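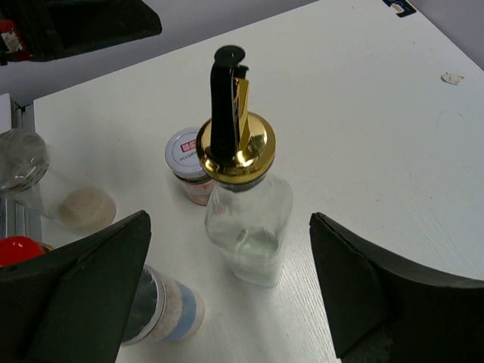 Tamuvier plugin suite: progress report to Stillanby

Reporting period: spring through September
Prepared by the development team

Summary

Work on the Tamuvier suite is on plan in most areas and behind in one. The shared audio engine is finished and all three plugins (reverb, delay and channel strip) now run on it. The new preset browser is in testing. The port of the older convolution code has taken longer than we expected and will carry over into the next period. Spending is within the grant and we are not asking for a change to the budget.

Shared engine

The main goal for this period was to get rid of the separate audio code in each plugin. Before, a fix for a denormal problem in the reverb had to be copied by hand into the delay, and it was easy to miss. The engine now lives in one library, named Robles in the source tree, and each plugin links to it.

Moving the channel strip was simple. The delay took more work because its tempo sync was written for a fixed block size, and some hosts change the block size while playing. We rewrote the sync code to work per sample. CPU use went up slightly at high sample rates, and we got most of that back by moving the feedback filter outside the inner loop.

Sessions saved with the old versions open in the new ones. We checked this against a set of 40 saved projects from beta users. All of them loaded, and 2 sounded different from the original render. Both used the delay's ducking mode with a side chain input. The cause was an extra block of latency on the side chain path, and it has been fixed.

Preset browser

The new browser has tags, favorites and a search field. Presets are stored as plain text files, so users can back them up or share them without an export step. The old bank format can be imported but is no longer written.

Beta users asked for a way to lock the input and output gain while stepping through presets. That was not in the proposal, but it was a small change and we added it. They also asked for preset morphing. We looked at it and left it out – the filter types do not blend in a useful way, and it would need new controls in every plugin.

Known problems in the browser:

– Search does not yet match accented letters in preset names.
– On a slow network drive the first scan blocks the window. It needs to move to a background thread.
– Favorites are stored per plugin format, so a favorite marked in the VST3 version does not show in the AU version.

The first two will be fixed before release. The third needs a shared settings file and may have to wait for a later update.

Convolution port

This is the late item. The convolution code from the Skelley reverb was meant to be moved into the shared engine by the end of this period. The partitioned FFT part is done and matches the old output to within rounding error. Loading and swapping impulse responses is not. The old code allocated memory on the audio thread, which went unnoticed at large buffer sizes and causes dropouts at small ones. We decided to rewrite the loader and not carry the fault forward.

The new loader works in our test host. In two of the commercial hosts we test with, changing the impulse response during an offline render still produces a click. We have a log of the calls each host makes and are working through it.

Testing

The automatic test run now covers 13 host and system combinations. Each build renders a fixed set of audio files and compares them with stored references. A full run finishes overnight, and results are ready by 9 a.m. The comparison tolerance was too tight at first and gave false failures on ARM machines, so it is now set separately for each processor type.

We still do not have automatic tests for the interface. Window scaling and keyboard focus are checked by hand before each beta.

Documentation

The manual for the channel strip is complete. The delay manual has been drafted and needs new screenshots once the browser layout is final. The reverb manual will be started when the convolution work is done.

Plan for the next period

– Finish the impulse response loader and remove the old code.
– Fix the two browser problems listed for release.
– Send out a release candidate of the delay and channel strip.
– Finish the remaining manuals.

We would like to release the delay and channel strip first and follow with the reverb when it is ready. The proposal describes a single release, so please let us know if Stillanby needs a written amendment for this.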